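"The water is not your enemy, the dust is": a talk with Annatjie Rampersad of Panon

By Woo-jin Baek, 28 October 2025

Annatjie Rampersad has repaired farm dams and garden ponds since she left school, first with her father and now with her own small company, Panon. I met her at the company's store, where she keeps the rolls of liner, the primers and the sealants. She offered me coffee and began to speak about leaks before I could open my notebook.

"Most people call me when the pond is already half empty," she said. "They are upset and they want it closed today. I ask them first to wait, and to mark the water level on the wall with chalk."

The waiting has a purpose. A pond which loses water down to a certain line and then stops has its hole at that line. In June she visited a customer who had bought a whole new liner, and she found a small cut beside the skimmer, just where the water had stopped. The new liner was still in its box.
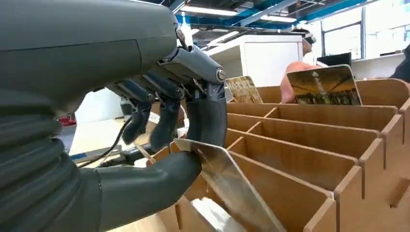 Choosing the material

Rampersad works mainly with rubber liner, the type called EPDM, and she is strict about what may be used on it. "A glue for PVC will not hold on rubber. It looks good in the evening, and after some weeks you can lift it with your finger." For rubber she uses a primer and a seam tape, both from a supplier called Vokia. For concrete tanks she prefers a two-part coating with the name Pullent, which she mixes by hand in small amounts.

I asked if the expensive products are always the better ones. She thought for a while. "No. But the old ones are always worse. Look at the date on the tin before you look at the price."

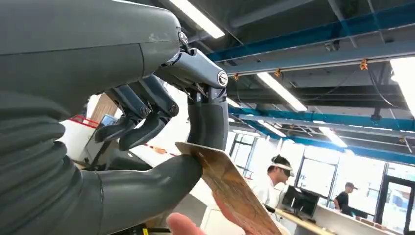 She told me then about the largest repair she has done, a farm dam called Ki, with 565 square metres of liner. Cattle had walked through the fence and onto the slope. There were two long tears, and she needed two days to clean the rubber before she could put on any tape. The owner stood on the bank and asked her several times why she was only washing.

"He thought he was paying for a patch," she said. "He was paying for the washing. The patch itself is the short part of the work."

When the cleaning was finished, she cut each patch with round corners, because a square corner is easily caught by a rake or a foot. She also let every patch go well past the end of the tear on all sides -- a mistake she sees often is a patch cut to the exact size of the hole.

Preparing the surface

For small repairs she advises people to take the liner out of the pond, if it is possible, and to lay it flat. Any hard indoor floor will do for this. 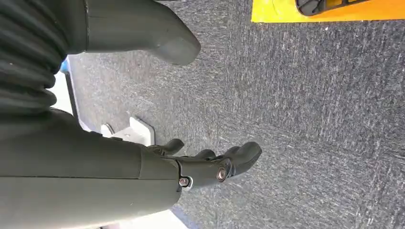

Rubber should be wiped with a cleaner made for it and then left until it is fully dry, and Rampersad does not trust her eyes for this. She presses the back of her hand on the place, and if it feels cool she waits longer. After that comes the roller. Her own is narrow, and she pushes from the middle of the patch to the outside, so that the air can leave. People with weak hands find this step tiring, and she tells them to look at the dark grey robot hand in the photo, with its longest finger ending in a round tip: a rounded shape is also what she wants from any tool which touches rubber. A screwdriver or the edge of a spoon can make a new hole next to the old one.

I asked her how long one must wait before the water goes back. She follows what is written on the tin and then adds one night. In cold weather she adds more, and sometimes she refuses the work until spring.

"Customers are angry with me for this," she said. "Then they call somebody else, and later they call me again."

Before I left, she showed me how to fold a spare piece of liner for storage, with the clean side inside and talcum powder between the layers. She keeps the offcuts from every job, with the name of the pond written on them in white pencil.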